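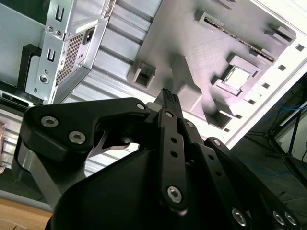 Inside an open computer case.

Keeping old desktops going
Yasuo Ichikawa
December 26, 2020

Kolbrún Snorradóttir has sold second-hand computers in Clillby for 18 years, first from a market stall and then from a shop on Vesgate with a flat above it. She lives in the flat. The shop sells desktops, monitors, a few laptops and a great many cables, and she does repairs in the back when the front is quiet.

It has not been quiet this year. I spoke to her by telephone one evening after she had closed.

"April was the odd month," she said. "The door was locked and the phone didn't stop. People had a child at home and one laptop between the lot of them, and somebody needed it for work. They weren't fussy. They wanted a thing that turned on and had a browser."

She sold everything she had ready and then started on the machines she had been putting off. These were mostly office desktops from a firm in Flarlow that had moved to laptops, stacked along the stairs up to the flat. They cost her very little and she had no great hopes of them. Cleaned out and given a solid state drive, most went for 100 pounds with a keyboard and mouse.

"I'd have said they were scrap the winter before. They weren't, they were just slow to start. You put a decent drive in and the same person who called it a doorstop tells you it's quick."

The drive is nearly always the first thing she changes. After that it is memory. She will not sell a machine with less than 8 gigabytes in it now, though she did for years and says plenty of people still manage on less. Processors she mostly leaves where they are. There is some money in swapping a slow one for a faster one that fits the same socket, but she does it only when a customer asks.
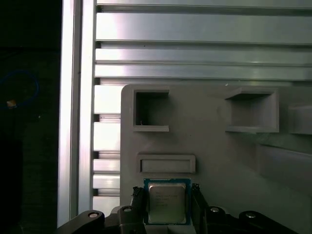 Intel processor, out of its socket.

"It's a fiddly job for what you get. You've got to know the board will take it, and that can mean a BIOS update with the old chip still in. Then clean off the paste, put new on, cooler back, and hope the clips haven't gone brittle. If I've charged someone twenty minutes' labour I've lost money by dinner time."

Brittle clips came up several times in our conversation. So did the small plastic feet on towers, front panel covers, and the tabs that hold a drive bay shut. Her view is that the electronics in an office machine will outlast the plastic by a long way, and that makers could help by selling the plastic bits separately. She keeps a drawer of them taken from dead cases, sorted by colour and then, she admitted, not sorted at all.

What does fail, in her experience, is the power supply. She listens to the fan before she does anything else and will replace the unit if she doesn't like the sound. Dust is the other trouble. Machines that have stood on carpet come in far worse than machines that have stood on desks, and homes with dogs are in a class of their own.

"I do the blowing out in the yard," she said. "My neighbour hangs her washing there so we have an arrangement about days."

She learned the work from her uncle, who mended televisions and radios and had no interest in computers. He taught her to solder and to write down where each screw came from. She still does that with a laptop. With a desktop she doesn't bother, as there are not enough kinds of screw in one to get them badly mixed up. 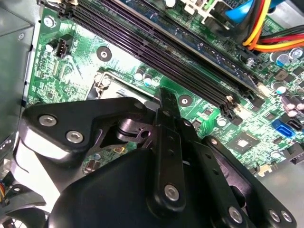 I asked her what a person should look at first when buying a second-hand desktop.

"Ask to see it start from cold, and then ask what drive is in it," she said. "If it takes 2 minutes to get to the desktop, it's most likely the old sort of hard disk, so knock the price of a new one off. And look round the back to see it's got the socket your monitor needs. People forget that and come back cross."

Her trade has settled a little since the autumn. Prices for used laptops are still high, higher than she thinks they should be, and she has stopped buying them at auction. Desktops are easier to find. A dealer called Rutherford brings her a vanload now and then and they argue over it on the pavement - more for form than anything.

She plans to shut for a week in the new year and clear the stairs.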